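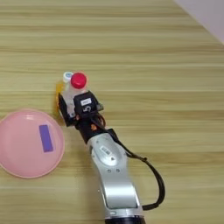

Pink plate with the purple marker on it.

24/06/2016

Finally sitting down to write this with my shoes off and the window open, and I want to get the whole week down before it slides away from me the way last week did (I see I left that page blank except for the word "antenna" underlined, and I no longer have any idea what I meant by it).

The leak sensors went back into the Dalgleish house on Monday, and I have been living and breathing them ever since. I should say, for the benefit of whoever I am when I reread this in the winter, that these are the little wireless tags that go behind the washing machine and under the sink and listen to the pipes. Each one hears the water moving, decides whether it sounds like somebody running a bath or like trouble, and sends a very short message to the box in the hallway. That's the dream, anyway. In May they were deciding that practically everything was trouble, including the ice maker, and the poor hallway box was lit up like a Christmas tree from morning to night.

So this time I went in with the new Elloro build on all of them, six tags in the house and the box moved up onto a shelf at shoulder height instead of down by the baseboard. I was so pleased with that shelf! It's a silly thing to be proud of, a shelf, but I measured it and leveled it and put it up myself, and the signal from the laundry room got better the minute the box was sitting on it. Water heaters are terrible neighbors for a radio. All that metal, and the thing is taller than I am. I had been fighting it with software for weeks when what I needed was a drill and an afternoon.

Tuesday was good. Wednesday was not so good. The tag under the upstairs bathroom sink stopped reporting sometime before breakfast, and I spent most of the day convinced the battery had died, which would have been a real blow, as the whole point of the Elloro build is that it sleeps nearly all the time and sips at the battery. I drove over, got down on my back under the sink with a flashlight in my teeth, pulled the tag off and found the battery perfectly healthy. The tag had gotten itself into a state where it woke up, tried to send, heard no answer, and went back to sleep without writing anything down about it. I lay there on the bath mat and laughed. Then I hit my head on the trap getting up.

I found the bug that night, and it was mine, from the spring, a timer I had set and never cleared. Four lines to fix. I always feel the same mix of things when it's my own bug, relief first and then a hot sort of embarrassment, and then after some supper mostly relief again.

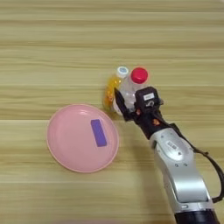 Thursday I gave over entirely to looking at the recordings, and it was the best day of the week by a mile. When you take the sound from a pipe and spread it out so that time runs across the page and pitch runs up and down it, you start to see the house instead of just hearing it. A quiet night is mostly stripes. I had one up on the big screen after lunch, in the yellow color map I like, and it was so much like the top of the table with the pink plate on it that I wanted to reach out and put my cup down on it: wide pale tan and honey bands going from left to right, light and dark by turns, and one thin straight line crossing the whole thing near the middle. In my plot the line is the refrigerator. I know it's the refrigerator, as it drops out whenever the compressor rests and then comes right back in at the same pitch, as steady as you please. I used to filter it out first thing. Now I'm wondering if I should leave it in and lean on it a little, as a kind of tuning fork for checking that the tags are still hearing what they ought to hear. A tag that can't hear the refrigerator any more has probably slipped off its pipe.

I tried that idea on the older recordings, the ones from the apartment over the Weletti office, and it worked on some of them and flopped on the others. The apartment has a much quieter refrigerator, and the pipes are plastic, so everything comes through muffled, as if the water were wearing slippers. I'll need to think about plastic pipe a great deal more before I promise anyone anything. I did write it up in the shared notes, with two plots and a long paragraph that I then made shorter, and then, I'm sorry to say, made long again.

Today was slower. I swept up the mess on my bench, which had gotten to the stage where I was losing screws in it, and I answered the mail I had been hiding from. The Wirkik workshop wants our abstract, and they've pushed the deadline back again, bless them, so I have a bit more room to breathe. I would love to go with the Dalgleish results if they hold up. My worry is the false alarms. We are down to two for the whole week, both of them from the garden hose, and that's such a lovely small number that I don't trust it yet. It hasn't been a busy house this week. The family was away for part of it, and a house with people in it, flushing and rinsing and filling the dog's bowl, is a much harder thing to listen to than an empty one with a drip.

The hose is interesting, though. It starts hard and runs flat for ages with no change at all, and if I'm being fair to the tag, that does sound an awful lot like a burst line. I kept playing the two clips one after the other and I could hardly tell them apart myself. Maybe the answer is in the way it stops. Somebody turning off a hose does it by hand, and there's a little squeak and a shudder in the pipe as the valve closes. Of course by then the alarm has gone off already, and that's not much comfort to a person standing in their flower bed with their phone buzzing. I'll have to sleep on that one.

More than anything I want a full week of data with everybody home. I've asked if we can leave the tags where they are through the holiday, and I think the answer will be yes. They've been very kind about having me underfoot, and there was lemonade on Monday, which I keep thinking about in this heat.

For next time: bring the short screwdriver, check the tape on the laundry tag, move the spare tag to the outdoor faucet and see what it makes of the hose from up close. Ask about the water softener, too. I heard it run once in the middle of the night recording and didn't know what it was for the longest while.

Going to water my own tomatoes now before it gets too dark to see them.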